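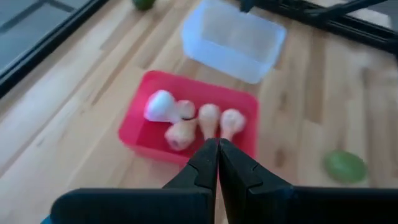

From: Abdelilah Abdel Rahman
To: Lernstead play group list
Subject: Re: [playgroup] What do you all do for a pretend kitchen?

Hello all,

What a lovely question to find in my inbox! I've been wanting an excuse to go on about play food and now I have one, so put the kettle on.

Cárdenas wrote:

> We're setting up a home corner for the new term and I'm starting
> from almost nothing. There's an old play cooker that came with the
> hall, a box of saucepans from my mother-in-law, and that's it. I've
> got a small pot of money left over from the September fair. Do I buy
> one of the big sets? Do the children even notice whether the food
> looks like food? Ours are two to four, mostly nearer two.
>
> Also, how do you store it all? Last time we had a kitchen corner it
> all ended up in one huge crate and the children tipped it out every
> morning and walked away.
>
> Any thoughts very welcome. Wood, plastic, felt, I'm not fussy.

To take the big set first - I wouldn't, or not yet. We bought one years ago when I was helping at Prummont, 39 pieces in a cardboard suitcase, and it looked marvellous in the catalogue. What we got was one of everything. One fish, one pear, one slice of cake, one very small tin of peas. And the trouble with one of everything is that only one child can have the fish! We had more tears over that fish than over anything else in the building, the trike included.

What has worked far better for us is a few kinds of thing and several of each. Chicken drumsticks are the star. I can't explain it, but put four drumsticks in a red tray and you have a queue. They're exactly the right shape for a small hand, they've got a handle built in, and every child seems to know what to do with one without being shown. They get "cooked", they get handed round, they get served to me with a great deal of ceremony (I must have eaten hundreds by now). With several the same you can lay the table properly, one for you and one for me and one for the bear, and there's your early maths done before snack time.

I'd say go for the pale, plain sort of food if you have the choice. Ours can be raw or cooked depending on what the game needs, and the children are very firm about which it is at any given moment. "Not ready, Abdel!" is a thing I hear a lot.

As for whether they notice that it looks like food - the older ones do, and they like it, but the little ones honestly couldn't care less. Our under-threes will have a lovely time making soup from conkers (closely watched, and only the big ones) or wooden bricks. A round white thing is an egg on one morning and garlic the next, and I've seen one go into the oven as a baby potato. So I'd mix it up. Have a handful of things that are clearly something, and then some bits that could be anything.

Now, storage, which I have Strong Views about. Get rid of the crate! I mean it kindly. If it's deep, the only way to find what's at the bottom is to tip it, so of course they tip it. We moved to shallow trays with low sides, the kind you might otherwise use for painting, and it changed the whole corner within a week or so. Everything is on show, a child can carry one to the table by themselves, and tidying up means putting things back in the tray, which even the youngest can manage. A strong plain colour helps as well. Pale food shows up beautifully against red and you can see at a glance if you're a drumstick short.

Don't fill them. I know it feels mean to put out just a few bits when you've got a cupboard full, but a tray with five things in it gets played with and a tray with thirty gets stirred. We swap ours over when the interest drops off and the old things come back later as if they were new. The reappearance of the drumsticks after half-term was greeted like a visit from royalty.

On materials, since you asked. Felt is gorgeous and nobody should ever let a two-year-old near it, it's all in the mouth inside a minute and takes days to dry. Wood is my favourite to handle but it does chip, and it's loud on a hard floor. Plastic or rubbery things aren't as pretty but we wash everything in a bowl of warm soapy water at the end of the week and leave it on a tea towel overnight, and that's the job done. Do check anything second-hand for small parts and splits. If a hollow piece has a hole in it, squeeze it over the sink before you decide to keep it. I'll say no more.

For getting hold of it cheaply, Zinberg (the toy swap shop, not the bakery) usually has a bin of odd play food by the till, and they'll let you rummage for as long as you like. I've come away with a good bagful for the price of 2 coffees. Ask if they've anything out the back too. It's worth asking parents as well, as most families have a few stray pieces at the bottom of a toy box from a set that's long gone.

I'd spend the fair money on trays and a low table, in that order, and then see what the children ask for. Ours wanted a washing-up bowl, of all things, and it has been busier than the cooker ever was.

You're very welcome to come and see our corner one morning, Cárdenas, any time after half past nine when the coats are off. Bring the mother-in-law's saucepans, I'd love a look at them! And if anyone has a spare colander going, please shout, ours is now a hat.

All the best,
Abdelilah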